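Ullorside open day, Gremalbridge: notes from the school packs shed

Ullorside opened its Gremalbridge site to visitors in July, from 10 am to mid-afternoon. The site receives stationery in bulk, checks it, assembles it into school packs against individual book lists and dispatches the packs to schools and resellers. No manufacturing is done there. Visitors wanting to see moulding or printing were told so at the gate, and a few left for the coffee van.

I went on the second tour of the morning, led by Yevhen Sydorenko, who runs inwards goods. The group was kept to 14 and the tour took just over an hour. Hi-vis vests were supplied. Closed shoes were compulsory and had been mentioned on the booking page, although one family had missed it and had to wait for loan boots.

Layout

The building is a single-span steel shed with a lower annexe along the western side. Goods come in at the northern dock, go to quarantine racking, then to a checking area, then to pick faces, then to the packing lines, and leave by the southern dock. There is no crossover between inbound and outbound pallets. The annexe holds the office, a lunch room and what the signs call the sample room.

Racking is conventional selective pallet racking with mesh decks on the lower levels. Carton live storage feeds the packing lines. Location labels use a letter for the aisle and a number for the bay, and the letters I and O are skipped. Stock control runs on a package called Onex, displayed on handheld scanners and on a large monitor above the checking area. The monitor was showing 2446 open order lines when we walked past. Sydorenko said the number would be higher by November and declined to guess how much higher.

The floor is sealed concrete, recently recoated in the pick aisles. Pedestrian lines are green and forklift lines yellow. Lighting is LED high bay on motion sensors, and the sensors at the northern end are set slightly too short, so that anyone standing still to read a pallet label is left in the dark after a while. I assume the staff have learned to wave.

Inwards goods

Each delivery is held in quarantine until a sample has been drawn. The sample size depends on the number of cartons and on the supplier's record. A supplier with a clean record gets a light check, and a supplier with a recent failure gets a heavier one until several consecutive deliveries have passed. The sheet recording this is pinned up beside the checking benches and is refreshingly plain.

The checks differ by product. Exercise books are checked for ruling, page count, staple position and cover squareness. Glue sticks are weighed. Coloured pencils are sharpened, and the sharpened point is pressed against a small platform scale until the lead breaks. Scissors are tested on card and on fabric. Rulers are laid against a reference rule, and this was the test the children on the tour liked best, as they were allowed to bring their own. One ruler from a showbag was visibly out by the end of its length.

Pencil cases take longer than I had expected. Soft cases have the zip run end to end a set number of times, with the seams pulled at the corners. Hard cases are opened and closed, checked for lid fit along both long sides, and then dropped from desk height onto the floor while closed and full. A case passes if it stays shut and nothing has cracked. Opening on impact is recorded separately from cracking, as the two faults tend to have different causes. A lid that springs open usually points to poor fit at the catch, while a crack at a corner suggests thin wall section or brittle material.

Sydorenko gave a short explanation of why the hard cases sold in the packs are mostly see-through to some degree. Many schools ask for a clear or near-clear case so that contents can be seen at a glance during tests. Fully clear plastic shows every scratch after a term. A frosted surface hides scuffing, though a supervisor may need the lid open to see what is inside. Ullorside offers both and lets the school choose. Uptake of frosted cases has grown each year, mainly in the primary range.

Packing lines

The packing area has two lines, running parallel. Each begins with a flattened carton, which is erected, taped on the base and given a barcode. The carton then travels along a gravity roller past the pick faces, where items are added in an order fixed by shape. Flat and heavy things go in first, meaning exercise books, scrapbooks and display folders. Boxed items follow, then rigid cases, then loose small goods in a resealable bag. Glue sticks are kept upright at one end.

Order of packing matters more than one would think. An early arrangement had the rigid pencil cases going in under the books, and cases arrived with marked lids. Moving them to the upper layer solved most of that. The remainder was dealt with by laying them on their backs, lengthwise along the long side of the carton, where the carton wall gives them some support.

At the end of each line the carton is weighed. The expected weight is calculated from the item list, and a carton outside tolerance is diverted to a side bench and opened. The most common cause is a missing eraser or a doubled glue stick. The tolerance has been tightened over time and is now close to the weight of one eraser, which leaves very little room for natural variation in the books. Paper picks up moisture in wet weather and the whole line drifts heavy. The reference carton is reweighed at each break to allow for it.

We watched an order for one school of 665 packs being started. The list had been revised by the school that week, with a change of ruling in the Year 3 books, and the line lead went through the change against the pick face labels before the first carton was released. It took a few minutes and held up the tour. I thought it the most useful part of the morning.

Sample room

The annexe was open to visitors without a guide after the tour. It is a plain room with shelving on the long wall, pale tables in the middle and a window onto the car park. Shelves are arranged by category and each shelf edge has a printed strip. Products under consideration for next year's range are laid out on the tables, and visitors may handle them and fill in a short form.

Most of the interest was in lunch boxes and drink bottles. The Ayala range of bottles was on a table near the door, with the lids off so that people could compare the seals. The silicone rings are removable and can be washed separately. Replacement rings are sold in a small packet, and I was pleased to see the packet on the table alongside the bottles, given how often spares are promised and never stocked.

The hard pencil cases were further in. They are long and narrow with rounded ends, in frosted white and in translucent pink. One of the white ones has 猫太子 printed sideways on the lid in grey, with a small cat-face logo just below the characters. It also has a name label that shows through the plastic, marked 姓名 and 班级, for name and class. I think a label seen through the case is a sensible arrangement if it can be kept clear of sticky fingers. Labels stuck on the outside of pencil cases have a short life in my experience, particularly the vinyl ones sold by the sheet.

My comments on the form were limited to two points. A name label for the local market would need English headings, and possibly a wider space for the name than for the class. I also asked whether the rounded ends cost anything in usable length, as a new full-length pencil placed hard against one side may foul the curve before it reaches the end. I did not have a new pencil with me to try it.

Access and parking

Parking is on gravel behind the southern dock and fills early. The bus stops on the main road and leaves a ten-minute walk with no footpath for the last section. The tour route is step-free except for the viewing platform over the packing lines, and anyone unable to use the stairs is taken along the floor instead, arguably with the better view. Toilets are in the annexe. The sausage sizzle was cash only.
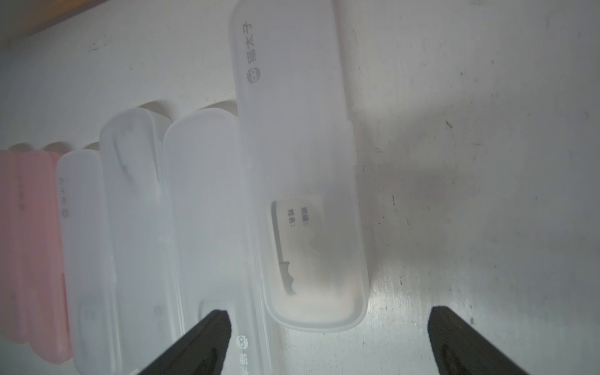
Tour bookings for next year go through the Ullorside office, and the later sessions are quieter. Bring your own ruler if you want it checked.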